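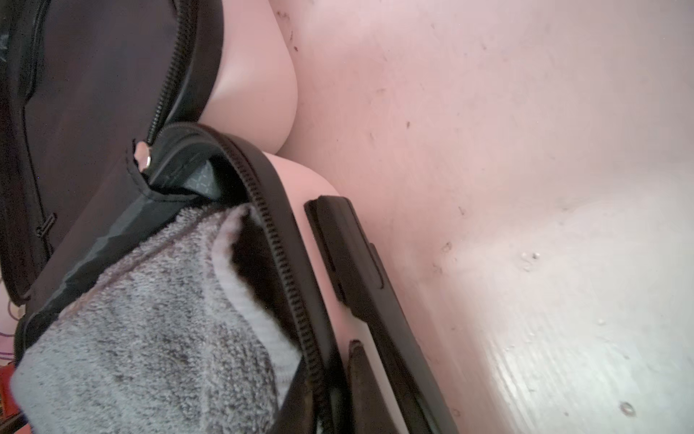

A black zippered case with a gray terry-cloth towel in it.

Why Do We Need Containers?
Bremley Museum of Everyday Life: Learning Pages for Young Readers
Text by Ornella Serra. Reviewed by Azra Perić, Education Department.

A container is any object made to hold something else. Bags, boxes, jars, baskets, barrels, and envelopes are all containers. So is an eggshell, although no person made it. People use containers so often that it is easy to forget they had to be invented.

The first containers

Long ago, people who gathered food had to bring it home. Two hands can carry only a few nuts or berries at a time. Early people probably used what they found around them, such as large leaves, shells, dried gourds, and the skins of animals.

Later they learned to make containers of their own. They wove baskets from grasses, reeds, and thin branches. They shaped wet clay into pots and heated the pots in a fire until they became hard. A basket is light and does not break when it is dropped. A clay pot is heavier, but it can hold water and can be set near a fire for cooking.

Very old clay pots are found more often than very old baskets. Grass and wood rot in damp ground, while baked clay can last for thousands of years, even when it is in pieces. Scientists who study the past, called archaeologists, sometimes find the mark of a basket pressed into clay. The basket itself is gone, but its pattern can still be studied.

Hard and soft containers

A hard container keeps its shape whether it is full or empty. It protects what is inside from being crushed. Glass jars, metal cans, and wooden chests belong to this group.

A soft container changes its shape to fit what is put into it. A cloth sack filled with potatoes looks lumpy, and the same sack filled with flour looks smooth. When it is empty it can be folded and put away.

Some containers belong partly to both groups. Many suitcases have stiff sides covered with fabric, and many pencil cases can be bent a little but spring back.

Ways to close a container

Some things must be kept from falling out, and others must be kept away from air, dust, or insects. For this reason many containers have a lid or a fastener.

A cork is a plug cut from the bark of the cork oak tree. It can be squeezed into the neck of a bottle, where it pushes outward against the glass.

A screw lid has a raised line, called a thread, that winds around the inside. It fits a matching thread on the jar. Turning the lid pulls it down tightly.

A drawstring is a cord that runs through the top of a bag. Pulling the cord gathers the cloth and makes the opening small.

A zipper has two rows of teeth. The slider has a channel inside it shaped like the letter Y. When the slider moves one way, it presses the two rows together so that they lock. When it moves the other way, a wedge inside pushes them apart. In a coil zipper, the teeth are not separate pieces. They are the loops of one long plastic strand on each side.

Containers with holes

It may seem strange to make a container full of holes, but holes can be very useful. Air moves through them, so onions and garlic stay dry. Water runs out of them, so washed lettuce can drain. Holes also let us see what is inside without opening anything, and they make a container lighter.

Fishing people have used nets and woven traps for a very long time. The water passes through and the fish stay behind. Kitchen strainers work in the same way.

Wire baskets are a newer kind. Metal is pulled into long, thin wire, and the wires are crossed and joined to make a grid. The size of the gaps decides what the basket can hold. Apples will stay in a basket with wide gaps, but rice will not. 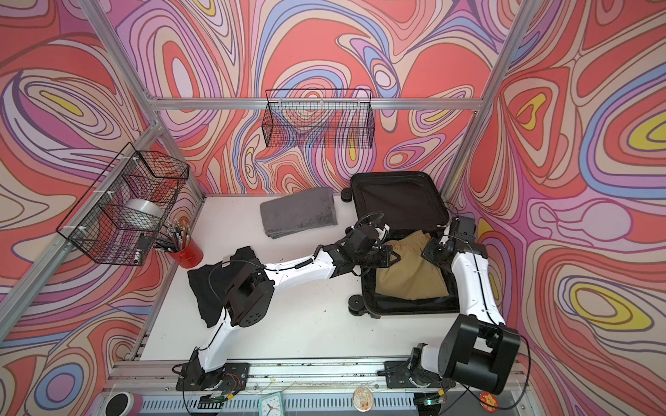 Black wire mesh baskets on patterned walls. The pattern shows through the grid of the empty one.

Containers in our collection

The museum cares for 1,133 containers, and 397 of them are baskets. The oldest basket on display is an apple basket from the Gusalia valley. It was given to the museum by the family of Renzo Amato, a fruit grower, and its handle has been mended with string.

Words to know

Archaeologist: a person who studies the past by looking at things people left behind.
Gourd: a fruit with a hard skin that can be dried and hollowed out.
Thread: the raised line that winds around a screw or inside a lid.

Something to try at home

Choose 5 containers and ask an adult if you may use them. Fill each one with dry beans and hold it over a tray. Write down which ones let beans fall out, then try again with sugar. Allow 30 minutes, including the time needed to sweep up.

Page last reviewed Nov 26, 2023.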